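Posts > Threads > Shop floor and back office

Right, kettle's on, so settle in for a long one. Lots of you have asked where I've got to with budgeting for a floor-cleaning robot for small grocery shops, and the short answer is that I have a spreadsheet and a lot of feelings. Thread!

Some background first. I help a handful of little neighbourhood shops plan their equipment buying (fridges, scales, tills, the unglamorous stuff). Since March the question on everybody's lips has been whether a robot can take over the floors, and if so, what colour of money we're talking about.

I've got two machines on the list. The Clullby is a low, flat sweeper that trundles about on its own. The Woltimach is a bigger thing that scrubs as well, and it wants a proper parking spot with a power point beside it. Both sellers are lovely to deal with and both send an awful lot of email.

The Clullby quote came in at $3,023, delivered, with the charging dock included. I'd pencilled in a good bit less than that, so I had a biscuit and went back to the start, which in my trade means working out what job you're paying for.
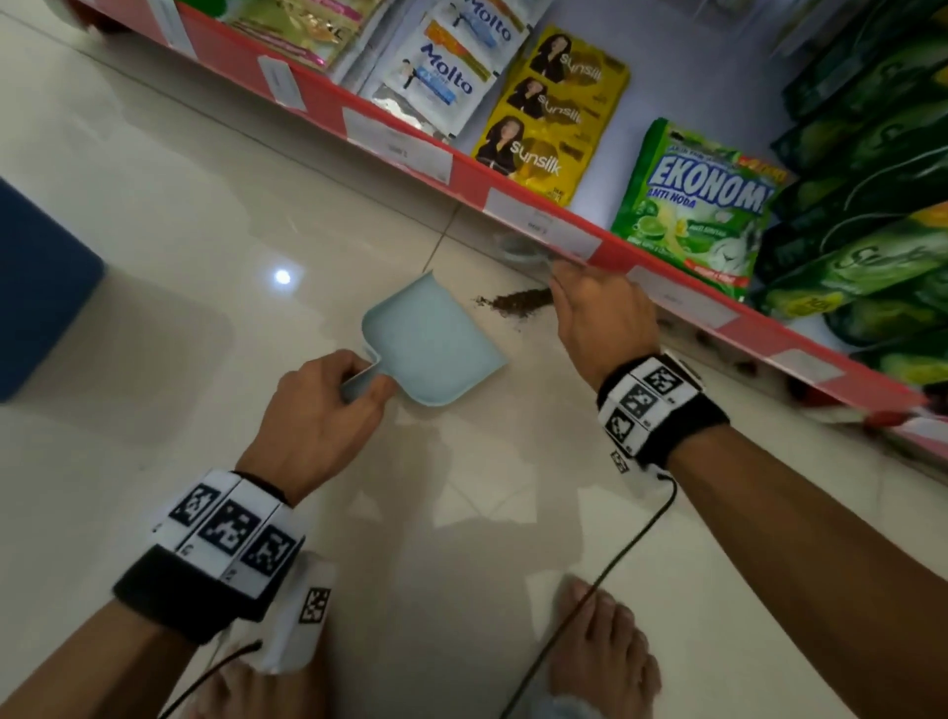 My favourite line in any equipment budget is the one called "leftover handwork", and it's the one people skip. You buy the machine, the machine does the big open bit of floor, and you still pay a person to do the rest. In a shop like this one the rest is a little brown heap of grit right under the lip of the bottom shelf, with the sachets hanging just above it, and a dustpan and brush deals with it very nicely. So before you sign anything, please write down which of those jobs will still be somebody's job afterwards, and put a wage beside it!

I asked both sellers the same thing: how close does it get to the base of a shelf? The Clullby people said 8 mm on a straight run, which is very good. The Woltimach people said it depends on the shelf, and I rather respected that, even if it's no use at all in a spreadsheet.

Then there are the consumables, my dears. A set of side brushes for the Clullby is $97 and you should plan on replacing them regularly, more often if your floor meets a lot of sand or soil. Put it in as a running cost from the first month. I've seen so many plans where the purchase price is worked out to the cent and the brushes are left to the goodness of somebody's heart.

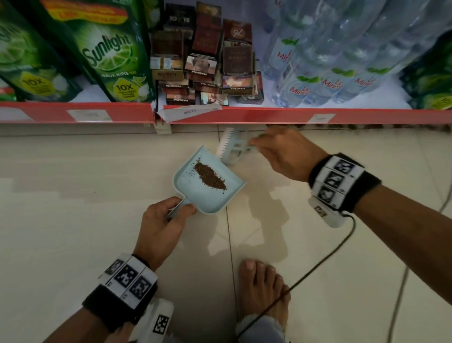
And do ask about edges and corners separately from open floor, in writing, because a demo in a nice wide showroom will tell you very little about a narrow aisle with stock down to ankle height. I now ask for a trial in the shop itself, during opening hours, with the stock where it normally lives. Traster, who'd be handling our servicing, were happy to arrange one and didn't charge for it.

Servicing, while I'm on it. Traster want more than $200 a year per machine for a callout plan. I'd take it for the first year and look again after that. If you've got two shops near each other, ask whether one plan can cover both (they said they'd think about it, so fingers crossed).

Where I've landed for now: the Clullby stays on the list for the Cáceres shop, which has the longest aisles and the most open floor. For the smaller ones I've moved the money to next year and put in a modest line for decent brushes and dustpans and an extra bit of paid time at close.

If you've run either machine in a small shop, I'd love to hear your yearly brush spend, and how you went with the bottom shelves. Replies are open and I'll read every one, probably with another cup of tea in hand. The blank version of my spreadsheet is going up tonight once I've tidied the colours.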